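Ovon Bench Fit-Out Kit (two-arm version) - review
Posted 7th December
Rating: 3 out of 5

Quick one, got a budget form to finish by tonight and this is partly me getting my thoughts in order for it. Bought with work money, not sent a freebie, no discount code at the bottom.

What it is. A box of the bits you need round a pair of arms that don't come with the arms. Spare fingers, stick-on grip pads, wrist camera brackets, cable clips and sleeve, extension leads for the wrists, hex keys, a torque driver. We paid £1,168 before VAT from Dornska. Delivery was free, which made a change.

We're a small outfit, Mahawong, we build and test desktop machines and network kit for other firms. Two arms on one bench. Been trying to get them to do the boring end of testing, plugging leads into the backs of towers and pulling them out again. So if you're buying for picking up boxes or stirring soup, adjust accordingly.

Why I bought it at all. When we priced the arms last year I did what everybody does, put the arms on one line, grippers on the next, a PC on the third and a bit for "sundries". Sundries was £160. It lasted until the first week. Then it was dribs and drabs on the company card, a bracket, a longer lead, more pads, postage on every single one, and the person who does our accounts wanting to know what each was for. A kit on one invoice looked like heaven.

And to be fair it mostly is. One order, one invoice, one box. If your purchasing is anything like ours that's worth paying over the odds for. I did tot it up and bought separately you'd save a bit on the goods and lose most of it on carriage and someone's afternoon.

The good

Torque driver. Lovely thing. Clicks properly, bits stay in. Would have bought it on its own if they sold it on its own. They don't.

Brackets. Stiff, no wobble, right screws in the bag plus spares. Both wrists done before lunch. The old ones used to creep round after a day's running and then you'd be wondering why the views didn't match yesterday's. Haven't had that once.

Fingers. Five pairs. Come in long and short, black, fit without filing. The last lot we had from Enano needed filing. I've no complaints about these except that I'd have liked the choice of all short.

Cable clips. Boring but good. They grip and they come off again without leaving muck on the arm.

The not so good

Pads. Twenty in the packet and that sounds like loads until you're doing connectors all day. Fine for soft things. Push a plug home a few hundred times and the surface goes, then the plug starts to twist in the fingers, then you get misses and blame the software. We did exactly that, wasted two days on it. Change the pads FIRST. And Ovon only sell refills in the same small packets, no bulk price, I asked.

Sleeve. Too stiff. Looks very smart on the website with the arm standing still. On a moving wrist it fights you. Ours is in a drawer.

Extension leads. Too short for one arm if it's mounted low and has to reach the back of the bench. They do a longer one, it's not in the kit, and you can't swap. So that was another order and another postage charge, the very thing I was trying to get away from.

Instructions. One folded sheet. Drawings only. The bracket drawing is upside down I think, or I was.

Box has no compartments. Everything in bags in one big space, small screws at the bottom. Bought a tool organiser for it, more money, not much but still.

Service

Dornska fine. Rang, got someone, they knew the part numbers. One bag of clips missing, sent out next day without any fuss. Ovon themselves slower, took a week to recieve an answer about the pads and the answer was no.

Against the Enano set

We had the Enano one on loan from a supplier before this. Cheaper, and the box is better. But brackets are soft and flex, no torque driver, fingers needed work as above. Pads last longer though, noticeably, bit thicker and softer. If you could have Enano pads and Ovon everything else you'd be laughing. You can, they're the same width near enough, trim the end with scissors. Ovon will tell you not to.

If you're doing a budget for next year

Stuff I'm putting on the form for January, in case it saves somebody a phone call:

Kit like this one, or the parts of it, as its own line. Not in sundries.

Pads as a monthly cost. Treat them like printer ink. I had them down as a one-off, wrong.

Sacrificial leads. Network leads wear out at the clip long before the wire goes, and a worn clip changes the job. Buy a bag all of one sort and chuck them early. Don't mix colours and makes unless you mean to.

A tower you don't mind wrecking. Sockets don't like being stabbed by a machine that's a hair off. Use an old one to start with. We didn't and now have one very tired board.

Bench. A proper one. More below.

Hours. Put in somebody's time for swapping pads and rerouting leads. I allowed none and it came out of my Fridays.

A second set of brackets. Cheap, and waiting on post with an arm doing nothing isn't.

Pics, click for bigger 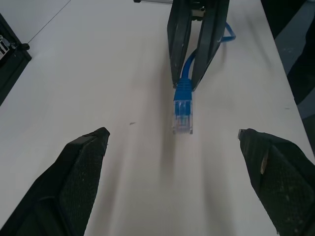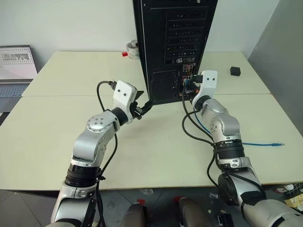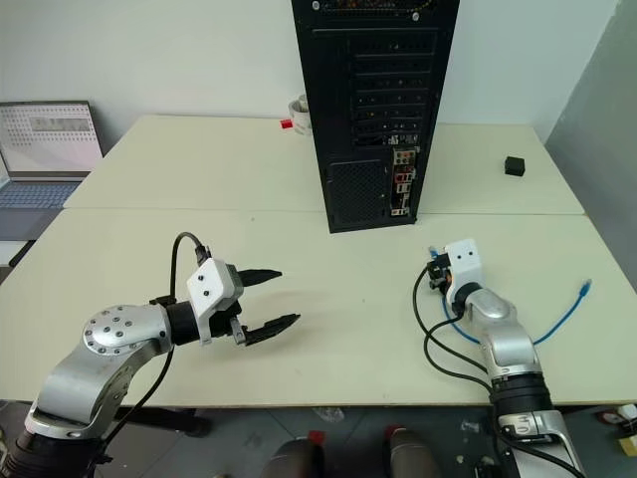

Bench is the line I'd fight hardest for if I was starting again, and it's the one that gets cut because a table's a table, isn't it. Two desks pushed together is what a lot of places start on, and it's OK for a while. But you get a join, and it only takes one desk to be nudged for the tower to be sat somewhere different from the arms' point of view. You can see the join in the second photo, running across just in front of the tower. One solid top, bolted down, please. Priced it and it's less than a spare gripper. If you really can't, clamp the pair together underneath and mark where everything goes.

Cables are the other thing people leave out. Look at the black ones in the last two, looping up off the left gripper and back down along the arm, and then more of them over on the right lying across the desk. That's the sort of slack you need for a wrist to turn freely, and it's also the sort of slack that gets in the way of the job. Kit clips help at the arm end. They do nothing for you out on the table top. What I want and can't find in any kit is a light overhead arm or a spring reel to hold the loops up. Going on the form as "misc rigging" and I'll argue about it later. If anybody has found one that doesn't sag, tell me in the comments.

Also pads again, sorry. First photo, the near fingers, you can make out the weave on the left one and the dust sitting on it. Dust matters more than you'd think with small clear plugs like that RJ45. A wipe between runs costs nothing and gets you more life out of a packet. Lint-free wipes, put them on the list too. Ovon could have bunged a pack in for that money.

And floor space!! Forgot that. Plan for somewhere to put a laptop that isn't on the same top as the arms. A separate surface off to the side is ideal. We budgeted a trolley in the end, cheapest one in the catalogue, does the job, one wheel squeaks.

Would I buy it again

For a first bench, yes, I think so. You get the annoying half of the shopping done in one go and the brackets and driver are properly good. For a second bench no, you'll know by then what you use and you'll have a drawer with a stiff sleeve in it. Buy brackets, fingers, driver if they ever split it out, and get pads from Enano.

Would be four if the pads came in a sensible quantity. Would be four and a bit if they let you pick the lead length at the checkout, it's a drop-down menu, how hard can it be.

Things I'd ask before ordering, copy and paste if useful:
- can I swap the short leads for the long ones
- all short fingers, yes or no
- bulk pads, any movement on price
- is the sleeve still the old stiff type
- how long on spares over Christmas, Dornska's warehouse shuts and teh website doesn't say when

Will update in January once we've had the long leads on for a bit. Last thing, check the bracket bag before you sign for it, the washers are tiny and ours had split down one side.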